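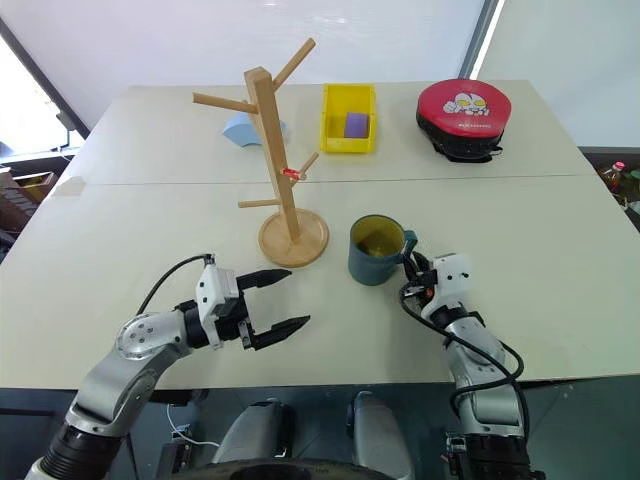
Mug trees only exist so that you can knock four mugs over at once instead of one, wrote Greer Lamont under my last post, and she'd like it known that hers went to the charity shop years ago and she's never missed it.

Posted in July by Amber Verbruggen
Print this page | E-mail this to a friend

Well, Greer, I've gone and got one anyway! It's a plain wooden one, a square post on a round base with four pegs, and it cost me 19 euros at Baert, where I'd only gone in for washing-up brushes. I wasn't even looking at the kitchen bits. It was on the end of a shelf next to the egg cups and I stood there holding it like a lamp for far too long.

A bit of background for anyone new (hello). We've got one decent cupboard for crockery and it's over the kettle, so every mug in it comes out slightly steamy, and they're stacked two high because there's no other way of getting them in. I've chipped 2 rims since Easter doing that. One was the stripy one from Burngate, which I was very fond of and which now holds pencils.

So the tree. What I hadn't thought about when I bought it is that the pegs are all at different heights and they point different ways, two up near the top and two lower down. I'd imagined mugs just hung on it, any mug, any peg. They don't! A big mug on the lowest peg sits so near the base that it bumps as you lift it off, and if you put both heavy ones on the same side the whole thing has a bit of a lean on. Lieven said to put the heaviest low and the lightest at the top, and then he put his enormous soup mug on the top peg himself, so there we are.

The mug I care most about is the dark one with the yellowy inside. I love that mug. It makes tea look a funny colour but it's the right size and the handle is big enough to get three fingers through, which matters to me more than it probably should. It's been living on the table beside the tree while I make up my mind which peg it's having. I keep going for top right, then changing to the left because I'm forever reaching from that side.

The table is another story. It's two tables shoved together, and there's a seam across where they meet, and anything with a small base will find that seam if you let it. The tree has a nice wide foot with a rim to it so it's fine, but I've moved it well on to the front table all the same.
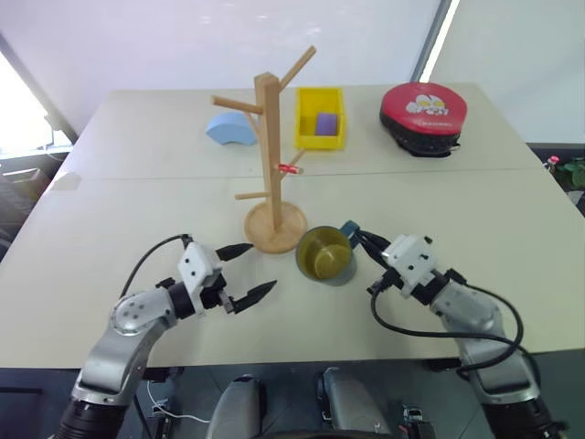
Then there's everything else that's ended up on the back table, which I said in spring I'd clear and haven't. The yellow box was supposed to be for blocks. It has one purple block in it. The blue curved one has never once gone in the box, it just lies about behind whatever I've put down, and I must have picked it up 40 times this month and put it back in the same place (why do I do this? It would take a second). The red and black padded thing with the cartoon on it wants a hook on the back of a door, and I did buy hooks, from Zisesix, and they're still in the bag with the receipt.

I did wonder about putting the box where the tree is and the tree further back, so it would all look more sorted. Tried it one evening. It looked lovely and I couldn't reach a single mug without leaning over the lot, so back it came before breakfast.

Things I'd say if you're thinking of getting one. Take a mug with you to the shop, and I mean it, put it in your bag wrapped in a tea towel. Some of the trees I've looked at since have pegs so fat that a small handle won't go over, and you can't tell by looking. Check it stands steady with a mug on one side only, as that's how it'll be most of the day. And don't buy the six-peg kind unless your mugs are all dainty. Saimi's got one and two of the pegs are permanently empty because the mugs clash.

I still need to find a home for the ones that don't fit. There are a good few left over the kettle and I can't pretend they're all needed, but I'm not ready for that conversation with Lieven, who's kept a mug with no handle since before we moved to Rasside.

Next time it's the cutlery drawer, if I can get it open.

Contact Amber | © Amber Verbruggen, all rights reserved | Back to top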